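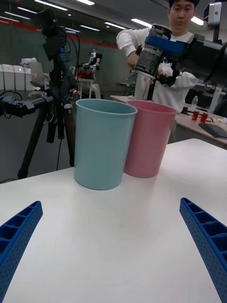
Cup and Can Pouring Station: Gallery

Marchetti Room, February
Page maintained by Eusebio Ospina

The pouring station is a plain white table used for short exercises with drinkware. Work is limited to cups, cans and the space between them. Sessions run 40 minutes and use the same layout each time, so that results from one session can be compared with the next. Notes on the items follow.

1. Light blue cup
Plastic, tall, slightly tapered, with a rolled rim. Matte pastel finish. The inside reads as a darker teal when the cup is viewed from above the rim. It stands to the left of the pink cup and slightly forward of it.

2. Pink cup
Plastic, same taper as the blue one, in a dusty pink. Set a little farther back, so the two overlap when viewed from the front left. Cups are listed in the Nostbridge inventory by color only. Replacements must match in height and taper, or the pouring height has to be set again.

3. Can
Black, cylindrical, silver top, white print on the label. Held at a slight tilt over the gap between the cups. Pours are started from this central position and moved left or right as the sheet directs. The target fill is 100 ml per cup, checked on a kitchen scale after the pour. Readings within 8 ml of the target are accepted.

4. Table surface
White. Both cups cast a faint, soft shadow on it. Light-colored drinks are hard to spot on this surface, and a dry cloth is passed over the full width between pours. Tape marks were tried last winter and dropped, as they left residue near the front edge.

5. Hand position
One hand up near the bottom of the can, eyes on the can. Ansel Esposito wrote the current guidance, which asks for the free arm to stay bent and close to the body. Sleeves are pushed back before any open container is handled.

6. Spacing
The cups stand side by side. The session sheet gives a rim-to-rim gap of 2 cm. Wider gaps lengthen the move between cups and increase drips. Narrower gaps make it difficult to lift one cup without touching the other.

Storage: cups are rinsed, dried upside down and returned to the Kikik shelf unit. Unopened cans go on the bottom shelf, labels facing out. Opened cans are emptied and recycled at the end of the session.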